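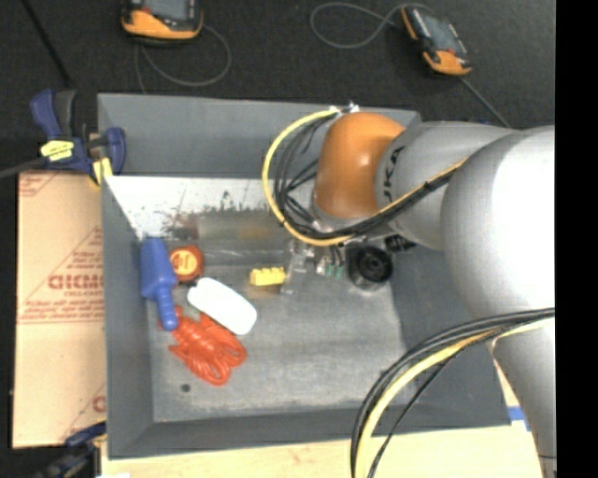
Do we need a new risk assessment every time we change what goes in the bin?

Only when the new items change the hazard: something sharp, hot, heavier than the payload you assessed, or likely to be thrown if the grip fails. Otherwise a line in the cell log covers it.

Home | Archives | Threads | Subscribe | Help
Search this list Go
Filed under: Bin picking, Safety and good practice

Hi all,

That question and answer are the new first entry in the Tranbridge shared cell guide, and I'm so pleased we finally got it down to something people will read standing up! The draft was 3 pages on this one point. Thank you to everyone who marked it up.

On to the message from Tuesday, which I've been looking forward to answering:

> We're writing house rules for our picking cell at Botatton and
> I'd like to borrow from the list. Two things we can't agree on.
> First, does the tray have to be bolted down, or are clamps okay?
> Second, what do people do about cables on the outside of the arm?
> Our draft says "secure neatly" and everyone reads that differently.

Clamps are fine by our rules for a test setup, and I'd argue they're better while you're still moving things around. What we ask is that you clamp at two points or more, push the tray hard by hand before the first run, and push it again after any contact stop. If the tray has shifted, redo the calibration before you pick anything. For a cell that runs unattended we do want bolts, and the guide says so in its own section.

Cables are my favorite topic (sorry). "Secure neatly" has to go! Try wording somebody can check: move the arm by hand speed through every pose the program uses, wrist turned to both limits, and confirm that no loop pulls tight, rubs on a joint, or hangs below the fingers. Leave slack at the wrist, tie the bundle to the links and never across a joint. The Rodamia people repeat this check every 300 cycles and write down the result, and I love that, because a worn jacket shows up in the log before it shows up as a dead sensor.

One more for your draft: say what has to be off the floor inside the reach envelope. Ours lists batteries, chargers and loose leads by name. People walk past "keep area clear" all day long.

The Tahiri checklist has 61 items and is well worth stealing from, especially the restart section. Send me your draft when it's ready, I'd be delighted to read it.

Cheers,
Tranbridge guide editor

Previous by thread | Next by thread | Back to index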